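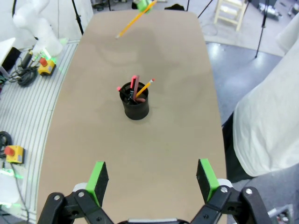 One user of the first release wrote in to ask why a teaser and a clip from the same romantic comedy sat in the same row, and said that for anyone studying how these films are sold, the two should never have been merged. The complaint was fair. In this release every promotional video has its own row, and the old merged rows are gone. If you built anything on the first release, read the section called Changes before you swap the files.

Gemirmont Clips and Trailers, second release
Last updated 30/09/2026

Summary

Gemirmont is a table of promotional videos for romantic comedies and comedy-dramas, with notes on what each video shows and how it was presented to the public. It has 1,890 rows. One row is one video: a teaser, a full trailer, an exclusive clip, a TV spot or a short making-of piece. The videos themselves are not included and never will be. We don't hold the rights to them.

The table was put together by hand. It is meant for people who write about film marketing, teach it, or want a small, clean set to try text methods on. It is too small to train much of anything from scratch.

Files

clips.csv is the main table, one row per video.
films.csv has one row per film and joins to the main table on film id.
blurbs.csv holds our own short summaries of the text that ran with each video when it was first posted. We do not reproduce the original text.
notes.txt is the coding guide, with the worked cases we argued over.
hoden.py is a small script that checks the files and reports bad joins, empty cells and dates that fall out of order.

All text is UTF-8. Commas inside fields are quoted. Line breaks inside fields have been replaced by a single space, which makes some of the longer summaries hard to read in a spreadsheet. Widen the column.

Fields in clips.csv

There are 17 columns. Most explain themselves from the header. These need a word or two.

kind: teaser, trailer, clip, spot or feature. A video that calls itself a teaser but runs as long as a normal trailer is still coded as a teaser. We follow the label the distributor used.

length: in seconds, rounded down. Studio logos and rating cards are included, end cards with only a web address are not.

leads shown: yes, one only, or no. This is yes when both romantic leads are on screen at the same moment at any point in the video. Intercut phone calls count as one only.

kiss: yes, no or interrupted. Interrupted turned out to be common enough to need its own value.

ending given away: yes, no or unclear. Coded by someone who had seen the film. If no coder had seen it, the cell is left blank and not marked unclear. Please don't fold those two together.

song: title of the most prominent song, if it could be named. Covers are entered under the name of the song with the word cover after it.

exclusive: yes if the video was first posted by a single outlet under that label. The outlet is coded by type (magazine, fan site, newspaper, video platform) and not by name.

gap: days between the posting of the video and the film's first public screening in its home country. Festival screenings open to ticket buyers count as public. Press screenings do not. A negative number means that the video came out after the film did, and this happens most with clips cut for home release.

How it was made

We began with lists of films from distributor catalogs and kept those that were sold as romantic comedies, or as comedy-dramas with a romance at the center. Whether the film is any good, or even very romantic, played no part. We then searched for every official video tied to each film. Fan edits were dropped. So were re-uploads, unless the original was gone and the copy was plainly complete.

Each video was watched once straight through and then again with pauses for coding. To check the coding, we picked 200 rows at random and had them done a second time by another coder who could not see the first set of answers. Agreement was high on kind, length and exclusive. It was weaker on ending given away, where the two coders disagreed on 50 of those rows. Most of these disagreements were about films where the poster already tells you who ends up with whom — is it a spoiler if the title says so? We settled on judging the video alone, and the guide now says this in plain terms. The rows in dispute were coded again under the new wording.

Changes

Merged rows have been split. Row ids from the first release have not been reused, so an old id will simply fail to match.

The column called tone has been removed. It asked coders to rate a video as light, mixed or sad, and the answers depended too much on who was coding.

The song column no longer lists background score.

Release dates were checked again in August, and a batch of wrong years in films.csv was fixed. Nearly all came from films that played festivals one year and opened the next.

A film listed under the short title Ye had been joined to videos for a different film whose title starts with the same letters. The videos are now attached to the right one. Anyone who matched on title instead of film id should do so again.

Known problems

Coverage is uneven. Larger releases have many videos and small ones may have a single trailer, so a plain average over rows tells you mostly about the larger films. Average within film first.

Older films are thin. Many of their TV spots were never put online by anyone official, and we had no way to recover them.

English-language films make up most of the table. Videos in other languages were coded from subtitled versions where those existed. Where the subtitled version had been recut for another market, it has its own row.

The exclusive label is a marketing word. Some videos carried it at several outlets on the same day. We coded those as no, and the guide lists them.

We know that summaries in blurbs.csv vary in length. The early ones are longer. We may even them out later.

Uses we would rather not see

Please don't use the table to rank performers or to say anything about the private lives of people who appear in the videos. There are no performer names in the files for that reason, and we ask that you not add them and pass the result on under the Gemirmont name.

Running the check

Put hoden.py in the same folder as the three tables and run it with Python. It needs nothing beyond the standard library. It prints one line per problem and prints nothing if the files are clean. On the files as shipped, it prints warnings for blank cells in ending given away. Those are expected.

License and credit

Our notes, codes and summaries may be reused and changed, including for paid work, as long as you credit Gemirmont and say which release you used. Film titles and song titles belong to whoever owns them.

Corrections are welcome. Send the row id, the column, what you think it should say and a link to the video if it is still up. Corrections without a row id take much longer to deal with. Suggested films are welcome too, but we only add them when a new release is made.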